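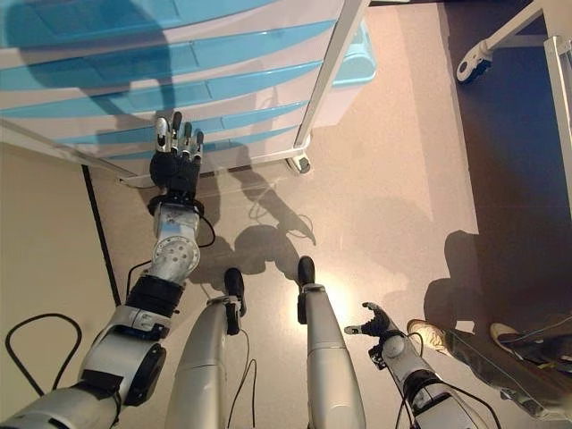

하늘색 서랍 카트, 맨 아래 칸 쪽

1월 8일. 약품 카트 정리, 드디어 시작했다! 작년부터 메모장에 "카트 좀 어떻게 하자"라고만 써 놓고 계속 미뤘는데, 아침에 밴드 하나 찾느라 서랍을 위에서부터 다 열어 보고는 도저히 안 되겠다 싶었다. 게다가 3월에 354호로 방을 옮기면 이 카트도 같이 가야 하니까, 짐 싸는 날 뒤엎느니 지금 하는 게 낫다.

일단 정한 것부터 적어 둔다. 위쪽 칸은 자주 꺼내는 것(밴드, 거즈, 소독 솜), 가운데는 테이프랑 장갑 여분, 맨 아래는 상자째 보관하는 약. 예전에 쓰던 Orkura 칸막이를 꺼내서 대 봤더니 폭이 12밀리쯤 남아서 덜그럭거린다. 아까워서 버리지는 않았고 선반 뒤에 세워 뒀으니 혹시 필요한 사람은 가져가시길. Havari 쪽 칸막이는 높이 조절이 된다는데 가격을 아직 못 봤다. 내일 카탈로그 찾아볼 것.

바퀴 얘기도 해야 하는데, 밀 때 자꾸 왼쪽으로 쏠린다. 머리카락이 감긴 건지 축이 문제인 건지 모르겠다. 바퀴 쪽은 허리를 푹 숙여야 보여서 오늘은 손전등만 한번 비춰 보고 말았다. 뒤집으려면 서랍을 다 빼야 하고... 이건 이사 전에 둘이서 하는 걸로.
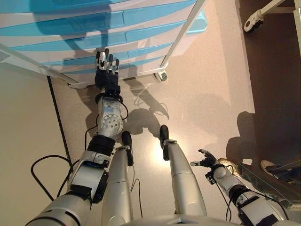

약을 왜 하필 맨 밑에 넣느냐는 말이 점심때 나왔다. 매번 쪼그려 앉아야 하고, 그러다 보면 다들 대충 던져 넣게 된다고, 차라리 가운데 칸이랑 바꾸자는 의견이었다. 듣고 보니 맞는 말 같기도 하다(나도 무릎이 좀...). 그런데 가운데 칸은 얕아서 큰 상자를 세우면 위에 걸린다. 눕히면 들어가긴 하는데 그러면 이름이 안 보이고. 그래서 이번 달은 그냥 맨 아래로 써 보고, 불편하면 그때 바꾸기로 했다. 불편한 점 생기면 이 노트 여백에 아무렇게나 써 주세요!

라벨은 Koval 프린터로 뽑았다. 테이프를 갈아 끼웠는데 첫 장이 밀려서 글자가 반만 찍혔고, 뚜껑을 열었다가 다시 꽉 닫으니까 멀쩡하게 나왔다. 다음에 또 그러면 설정 만지지 말고 뚜껑부터 눌러 볼 것. 글자 크기는 제일 큰 것 바로 아래.

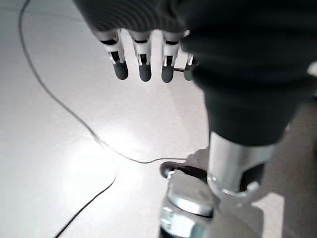
라벨 위치 때문에 한참 고민했다. 상자는 옆면, 튜브는 꼬리 쪽으로 금방 정했는데 병 종류가 애매하다. 몸통에 붙이면 서랍에 넣었을 때 위에서 하나도 안 보이잖아. 그러다 유리병을 보니까 은색 금속 뚜껑 윗면이 평평해서, 병은 전부 뚜껑 위에 동그란 라벨을 붙이는 걸로 통일하기로 했다. 내려다보고 바로 읽히면 그걸로 충분하다. 단점은 뚜껑이 서로 바뀌면 끝장이라는 것. 그러니까 병은 꼭 하나씩만 열기. 동그란 라벨은 Groltstead 창고에 한 봉지 남아 있다고 해서 부탁해 놓았다.

날짜 확인은 아직 손도 못 댔다. 맨 아래 칸 약은 상자마다 유효기간 찍힌 자리가 달라서 하나씩 돌려 봐야 하는데, 시작하면 오후가 다 갈 것 같아서 일부러 미뤘다. 할 때는 목록을 옆에 펴 놓고, 꺼낸 것은 바로 적고, 날짜 지난 것은 따로 봉투에 모으는 순서로. 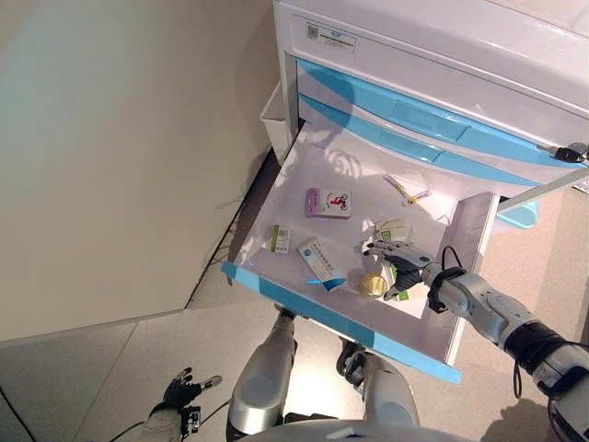 봉투는 반드시 겉에 크게 "폐기"라고 쓰고 약국 수거함으로 보낼 것. 쓰레기통에 그냥 넣지 말기. 그리고 상자 안에 설명서가 없는 약은 이름이랑 용량을 목록 비고란에 같이 적어 두자. 지난번에 설명서만 따로 돌아다니는 걸 보고 어느 약 것인지 맞추느라 진땀을 뺐다.

목록 파일은 공용 폴더에 올려 두었고, 지금은 33번 줄까지 채웠다. 나머지는 빈칸이니 보는 대로 채워 주면 고맙겠다. 서랍 바닥에 깔 미끄럼 방지 매트도 주문해야 하는데 치수를 안 쟀네. 내일 줄자 챙겨 오기.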